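Counter Rules for a Kitchen Robot Arm

By the Fenetden Workshop Desk
September
Reading time: 2 minutes

A robot arm on a kitchen counter needs a few house rules. We use the ones below at our Telia test kitchen, and they suit any small bench arm.

Mark the reach before you set anything out. Swing the arm to its full stretch by hand with the power off and put tape on the counter at that point. Ours goes down at 259 mm past the board. People stay behind the tape while the arm is live.

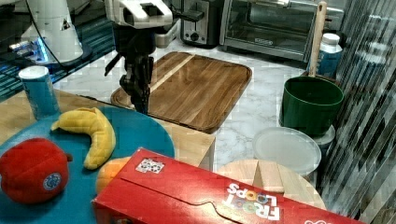
Keep the stop button on your side of the counter, where you can hit it without leaning across. Test it at the start of each session. If it fails once, shut down and swap it out.

Run new moves at 10 percent speed with the gripper empty. Do this 2 times before you add an object.

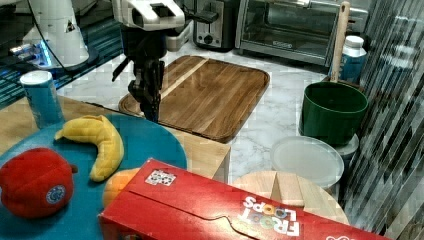

Practice with soft things first. Plush fruit forgives a bad grip, and a glass jar doesn't. Move breakables to the back and leave them there until the grip force is set. The Nernik checklist we keep by the door says the same. 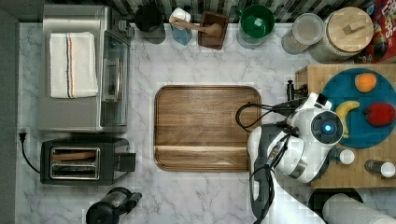
Cutting board clear, jars and canisters lined up along the back.

Check the cables each time the arm changes position. A loop should have slack at every joint and stay off hot surfaces. Unplug toasters and kettles you aren't using.

Wipe the fingers between food and non-food items. Log each session in the Bognár sheet, and recheck the mounting bolts every 165 hours.

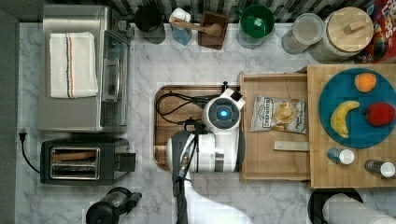

Chips in the open wooden box, fruit on the teal plate to the right.

Contact Fenetden | Copyright Fenetden, all rights reserved | Back to top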